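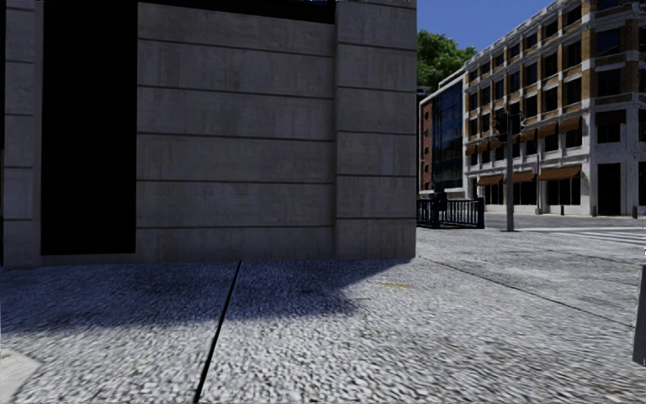
The animated feature "Drillness" opened the Deklow Film Festival on Wednesday night, and what a start it was! All 254 seats in the main theater were taken, and festival staff set up a second screen across the lobby so that everyone still waiting in line could get in.

The movie, made by the small studio Senura, follows two sisters who dig a tunnel under their hometown and come up in a place that looks almost the same. It took 310 days to animate, and the crowd laughed hard at the runaway lunch cart – a sequence that already feels like the one fans will be quoting all summer.

The cast walked the carpet before the show, stopping for autographs and selfies the whole way down. A few young fans came dressed as Ene, the grumpy mole who steals most of the second half, and got pulled into the group photos with the stars.

Applause ran right through the closing credits, and the songwriting team came back out to play the end theme live, with the cast singing along (not always in tune, but with plenty of heart).

"Drillness" screens two more times at the festival in July. Tickets for both shows are on sale at the box office and on the festival website.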